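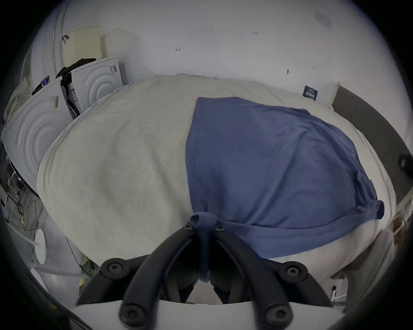 Grustine Studio Flat: Folding Surface
Navy T-shirt on the bed, off-white sheet underneath. The hem lies toward the top of the bed and a fold of the fabric is gathered and pinched.
Dark grey upholstery on the right-hand side, white appliances on the left.

About this gallery
Grustine is a short-stay studio flat managed by Rattanakul. The bed and the laundry share one room, and the bed doubles as the folding surface. The page records how the room is used for small laundry items, chiefly T-shirts, and the settings that go with it. Notes were compiled by Buppha Siriwan and last revised October 20, 2020.

Surface
The mattress is used with the fitted sheet on and the doona, pillows and throw removed. A bare mattress protector is not suitable. The quilted face grips knitted cotton and the garment drags when the second fold is made.
The sheet should be pulled firm before any garment is put down. Ridges in the sheet print through to the shirt as shallow creases, most noticeably on light jersey. A sheet that has worked up toward the middle of the mattress can be re-tensioned from the foot end without remaking the bed.
Off-white or pale grey sheets are preferred. Dark garments show lint and pegging marks clearly against them, and a stray sock is easy to find. Dark sheets shed onto white shirts for the first few washes and are kept for guest use only.

Colour and fabric
Navy, black and charcoal are washed together, inside out, in cold water. Muted navy cotton jersey is the usual reference garment for these notes. It wrinkles softly, holds a hand-pressed crease for a day or so, and shows a twisted side seam at once.
Side seams on tubular or poorly cut jersey rotate after repeated washing. The seam then runs forward of the natural edge of the shirt. Fold to the shape of the garment and ignore the seam. Forcing the seam back to the edge puts a diagonal ripple across the front panel that will set if the stack is left under weight.
Rolled sleeve ends are turned down before the first fold. If left rolled they form a ridge through every layer above.

Laying out
Place the shirt face down, hem away from the person folding, collar toward them. Smooth from the centre outward with the flat of the hand. Do not pull at the hem ribbing.
Leave one half of the bed clear. Finished work goes on the clear half and moves to the shelf in one trip.
For a pinch lift, take hold of a small fold of fabric and raise it straight up. The surrounding cloth draws in toward the grip and a crease radiates from it. The crease falls out when the shirt is laid down again and smoothed. On thin jersey a sideways pull at the same point leaves a small peak that needs steam to remove.

Fold sequence
1. Fold one side in toward the centre line, sleeve included.
2. Turn the sleeve back on itself so that it lies inside the folded edge.
3. Repeat for the other side. The two edges should meet or overlap slightly at the collar.
4. Bring the hem up by a third.
5. Fold again to the collar. Turn the packet over.
The packet should be rectangular with the collar uppermost. A wedge shape indicates that the sides were brought in unevenly at step 1 or step 3, and both should be redone. Correcting at step 5 only moves the fault to the hem.

Stacking and storage
Stacks are limited to 7 shirts. Taller stacks lean on the Breltudov shelf, which has no side rails, and the bottom shirt takes a hard crease.
Heavier items go at the base: sweatshirts, then long sleeves, then T-shirts. Singlets are rolled and stored in the drawer.
The shelf load limit marked in the Breltudov fitting sheet is not approached by clothing. Towels are a different matter and are kept at floor level.

Upholstery
The grey upholstery is a woven synthetic over foam. Lint from dark loads is invisible on it but builds up along the curve where the panel meets the mattress. Vacuum with the brush head on low suction, working downward. Damp garments are not to be draped over the panel; dye transfer from navy cotton has been recorded on the previous cover.
Garments should also be kept off the lower right corner of the bed, where they slide to the floor.

Laundry settings used at Grustine
Dark cottons: cold, normal cycle, reduced spin, inside out.
Sheets and pillowcases: 100 per cent cotton, warm, normal cycle, full spin.
Mixed light colours: cool, short cycle.
Detergent is Dravunar concentrate, bought in the 3000 mL refill. Fabric softener is not used on towels.
Shirts are shaken out and laid flat as soon as the load finishes. Left bunched in the drum, jersey takes a set that hand smoothing will not remove.

Changes since March
The folding board was withdrawn. It was sized for adult medium shirts and left larger sizes with an overhang at both sleeves.
The ironing board now lives in the hall cupboard. Ironing of T-shirts has been discontinued except for printed ones, which are pressed inside out on low.
The sheet rotation was increased from weekly to twice weekly when the bed is in regular use for folding. Spare fitted sheets are on the top shelf of the hall cupboard, queen size on the left.

Notes and layout: Buppha Siriwan, for Rattanakul.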